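Irville Review Submissions Desk
User Guide for Contributors and Readers

Section 4: Entering a Poetry or Short Fiction Competition
Revised January 2022

4.1 Scope of this section

This section covers the preparation, upload and withdrawal of a competition entry through the Fludance submissions desk. It applies to the Ultilard Prize for Poetry and the Van Wijk Prize for Short Fiction. General submissions to the magazine use a different form and are dealt with in Section 3. Payment of contributors is dealt with in Section 7.

The steps assume that you already hold a Fludance account and have confirmed your email address. If you have not, complete Section 2 first. Entries started from an unconfirmed account can be saved as drafts but cannot be sent.

4.2 Limits

Poetry: up to 6 poems in one entry, in a single file. No poem may run beyond two pages.

Flash fiction: up to 500 words.

Short fiction: 1000 to 2000 words.

The title is not counted. Epigraphs, section headings and footnotes are counted. The desk makes its own word count when the file is uploaded, and this count is the one used. It may differ slightly from the figure in your word processor, as hyphenated compounds are treated as one word and a dash with a space on either side is ignored.

Caution: An entry over the limit is accepted by the form but marked for removal before reading starts. A yellow bar appears on the confirmation page. Do not ignore it. Withdraw the entry, shorten it and send it again while the competition is open.

4.3 Preparing the file

1. Save a separate copy of your work for the competition. Keep your own master copy unchanged.

2. Remove your name from the title page, the headers and the footers. Check the last page as well, where a short biography is often left behind by mistake.

3. Open the document properties and clear the author field. In most word processors this is found under File, then Properties or Info.

4. Accept or reject all tracked changes and delete all comments. A comment hidden from view is still present in the file and will show on the reader's screen.

5. Set prose in a plain 12-point typeface with double spacing. Set poems in single spacing with the line breaks as you wish them to be read.

6. Start each poem on a new page, using a page break. Repeated blank lines will shift when the file is converted.

7. Number the pages.

8. Save as DOCX, RTF or PDF. Use PDF for any poem that depends on wide indents, columns or uneven spacing within the line.

Note: The desk names files for you. Whatever you call your file, it is given an entry code on arrival and readers see only that code.

Note: Dedications to a named person may stay in if that person is not a judge or a reader for the prize. Acknowledgements must come out. If a piece is shortlisted you will be asked for them then.

4.4 Filling in the entry form

1. Sign in and select Competitions from the left-hand menu.

2. Choose the prize. The closing date is shown beside the title, and all closing times are midnight UK time.

3. Select New Entry. A draft is created and is listed under My Work from this point on.

4. Enter the title. For a group of poems, enter the title of each poem in page order, separated by semicolons. If a poem has no title, enter the first line in square brackets.

5. Choose the category. Prose poems may be entered as poetry or as flash fiction, but the same piece may not be entered as both.

6. Enter the language of the original if the work is a translation, and attach the permission letter in the second upload box. Leave this box empty in all other cases.

7. Fill in the cover note. This is optional and is held back from readers until the judging is over. Fifty words is ample.

8. Select Save and Continue.

Caution: The form signs you out after a period without typing. Text in the cover note is not saved until step 8 has been completed. Write longer notes elsewhere and paste them in.

4.5 Uploading and checking

1. Select Choose File and find your prepared copy.

2. Wait for the preview. Conversion of a short file normally takes a few seconds. Longer waits are common on the closing night.

3. Read the preview from beginning to end. Check in particular:
stanza breaks that fall at the foot of a page
italics
accented letters
lines of verse that have turned over on to a second line

4. If anything is wrong, select Replace, correct the file and upload it again. There is no limit on the number of replacements while the entry is a draft.

5. Tick the declaration. By doing so you confirm that the work is your own, that it has not been published in print or online, and that it will not be published elsewhere before the result is announced.

6. Pay the entry fee or enter a waiver code.

7. Select Send Entry. The status under My Work changes from Draft to Received, and a receipt is sent by email.

Note: A poem posted on a personal website or an open social media page counts as published. A poem read aloud at an event, or shared in a closed workshop group, does not.

Note: If the status reads Received but no email has come, look in the junk folder before writing to the desk. The status on the page is sufficient proof of entry. 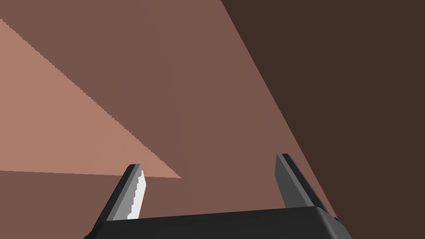 4.6 Changing or withdrawing an entry

Once an entry has been sent the file cannot be replaced. Small corrections, such as a misspelt word or a missing comma, are not made at this stage and have no bearing on the judging. Shortlisted writers are sent a proof.

To withdraw a whole entry:

1. Open My Work and select the entry code.

2. Select Withdraw - the button is at the foot of the page, below the preview.

3. Choose a reason from the list. If the work has been taken by another magazine, choose Accepted Elsewhere.

4. Confirm. The status changes to Withdrawn and cannot be changed back.

To withdraw one poem from a group, do not use the Withdraw button. Select Message the Desk, give the entry code and the title of the poem, and send. The remaining poems stay under consideration. A poem withdrawn in this way cannot be replaced with another.

Caution: Entry fees are not returned on withdrawal. The exception is an entry withdrawn on the day it was sent in order to correct its length (see 4.2). In that case the fee is credited to your account and used against the next entry you make.

4.7 Status terms

Draft: not sent. Drafts are deleted when the competition closes.

Received: sent and paid for, not yet given to a reader.

In Reading: assigned to two readers. Entries may stay at this status for nearly the whole of the reading period.

Held: passed to the judge as part of the longlist. Please do not announce this publicly, as the judge reads without names.

Declined: no longer under consideration. The work may be sent elsewhere at once.

Shortlisted: a message giving the next steps will be found in your account.

Results for both prizes are posted in July. The status of each entry is updated on the same day, before the public announcement. The desk is not able to give comments on individual entries.

4.8 Common faults

Upload refused: the file is password-protected or is in a format other than the three listed. Remove the password or save the file again.

Preview blank: the PDF was made from a scan. Typed text is required. Handwritten and scanned pages are not read.

Stanzas run together: the blank lines were made with paragraph spacing set to zero. Insert a full line space between stanzas and replace the file.

Waiver code rejected: codes are tied to one prize. Check that the prize at the top of the form matches the one named in your waiver email.

Two entries showing: New Entry was selected twice. Delete the empty draft. It does not affect the entry already sent.

For faults not listed, use Message the Desk and quote the entry code. Continue to Section 5 for instructions on reading and scoring.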